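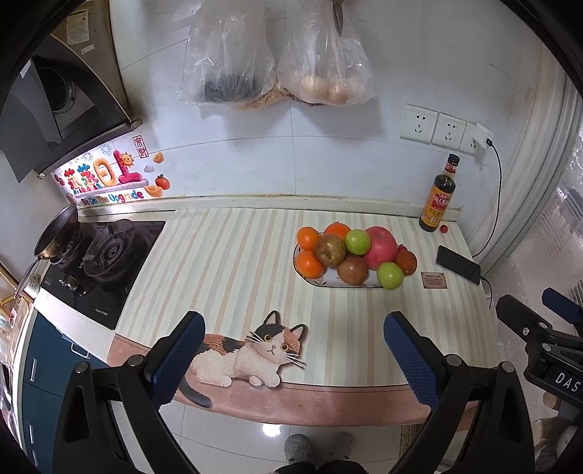
Mixed fruit on the counter mat, phone charging at the right-hand socket

Filed under: Home & Kitchen > Counters, Mats & Storage

**clusterpine**
Dec 4, 2020

Looking for input on fruit storage and on the mat. The plate is oblong, white with a thin dark rim, and it sits on a striped mat that runs from the wall to the front of the counter. The mat is a Clirnden, fabric, stitched border. Counter depth is fixed and I rent, so no drilling.

Two problems. First, the fruit at the bottom of the pile goes soft before I get to it. Second, the mat holds moisture underneath if anything is spilled near the back, and I only find out when I lift it. I lift it on Sundays.

I have been considering a two-tier wire stand from Alness, listed at 300 mm tall. Is a tiered stand better for shelf life, or does it only save space?

**rerraji**
Tiered helps with bruising. It does little for ripening. Apples give off ethylene, and anything near them that responds to it will ripen faster, on the same plate or one level up. Oranges are not much affected. So the change I would make is to move the apple out, either to the fridge or to a separate bowl.

A plate with a low rim also lets fruit hang over the front, as the green one does. If it rolls, it lands on the floor or in the sink. A bowl fixes that for less than the stand costs.

**dovetail_h**
Disagree on the bowl. A deep bowl puts more weight on the bottom layer and cuts air flow. A flat plate is the better shape if you keep to one layer. The fault is the load. Buy less, more often.

As for the mat, fabric on a counter is a poor choice. Use a silicone sheet, or leave the counter bare.

**clusterpine**
The mat stays. The counter underneath has a burn mark from a previous tenant and I would like not to look at it. I can reduce the load on the plate.

**Aicha Lamrani**
I have used a fabric mat for years with no trouble. Procedure: lift the back edge after any spill, fold it forward over the front half, leave it folded until the counter has dried. Wash cold, dry flat. If you tumble dry it the stitched border shrinks at a different rate from the body and the mat will never lie flat again. Mine was a Chraibi, 557 grams dry, and I weighed it after a wash to see when it was finished drying. It took overnight.

On fruit, I agree with rerraji about the apple. I keep apples in the fridge drawer in an open bag and citrus on the counter.

**dovetail_h**
You weighed a mat.

**Aicha Lamrani**
Kitchen scale. It was already out.

**rerraji**
Separate point. The phone is on the same surface as the fruit and the cord goes over the front edge of the counter. Anyone walking past with an apron or a bag strap can catch it. I would keep the charger where it is and coil the slack behind the plate, or charge in another room. You have the left and middle sockets free, so there is no shortage.

**dovetail_h**
Moving the charger to the left socket puts it farther from the phone and makes the cable run worse. Leave it on the right. Use a shorter cable.

**clusterpine**
The phone is there for recipes. I will look for a shorter cable.

**saltbox**
The bottle against the wall is under the sockets. What is in it, soy sauce? If so, it is one knock from going under the mat at the back, where you say the moisture collects. I would put it on a saucer or in a cupboard. Most soy sauce keeps its flavor longer in the fridge once opened in any case.

**clusterpine**
Soy, yes. I use it every day, so the cupboard is inconvenient. A saucer is possible.

**rerraji**
Back to the stand. If you do buy one, check the base diameter before the height. A lot of them have a narrow base and tip when the upper tier is loaded and the lower one is not. On a fabric mat the feet also sink slightly. The Cluswood stand I had was 125 mm across at the base and I returned it.

**saltbox**
The Alness has a wider base than that. I own it. The upper tier takes 5 oranges if they are small. The wire leaves marks on soft fruit, so I put a folded cloth in each tier. At that point the air flow argument is mostly gone.

**dovetail_h**
Which brings it back to a plate with one layer.

**Aicha Lamrani**
Or two plates. No purchase required.

**clusterpine**
Decision for now: apple to the fridge, citrus stays on the plate in one layer, soy sauce on a saucer. I will fold the mat back after spills and skip the stand. If the fruit still goes soft at the same rate I will post again with dates.

**rerraji**
Write down the purchase date for each type. Without that you are comparing different batches.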